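Satura 16 Wine Cabinet

Order no. 3477
Maker: Truvix
Capacity: 16 standard bottles
Shelves: beech, removable
Door: tinted glass, can be hung left or right

The Satura 16 is a small wine cabinet for people who buy a little more than they drink in a week, but who do not have a cellar. It fits under a normal kitchen counter. We have sold it in our shop since the first model, and the present one is much quieter than the old one.

The temperature is set once, with the dial inside the door. For bottles that you want to keep for some years we recommend 12 degrees Celsius, for reds and whites together. Whites can then go to the table almost directly, and reds should stand in the room for half an hour before you open them.

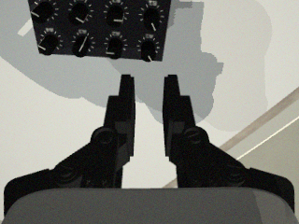

Tibor Veres wrote to us that he keeps his sweet wines on the lowest shelf and the dry ones above, and that after one summer the corks were in good condition, with no leaking at all. He would only wish for a stronger lamp, because he reads the labels with difficulty in the evening.

The shelves are made for the straight Bordeaux bottle. Burgundy bottles are wider, and with them you will lose some places. Champagne bottles can lie only on the bottom shelf. If you have many of these, please look at the Katona, which has more space between the shelves.

Before first use, let the cabinet stand upright for one day, then connect it. Leave free space behind it for the air. The charcoal filter should be changed once a year (order no. 1043).

Price: 123 euros for the spare door, cabinet price on request. Delivery is from our store in Skodilport, to the ground floor only. For delivery upstairs please ask Lajos Hegedűs before you order.

Page updated March 19, 2023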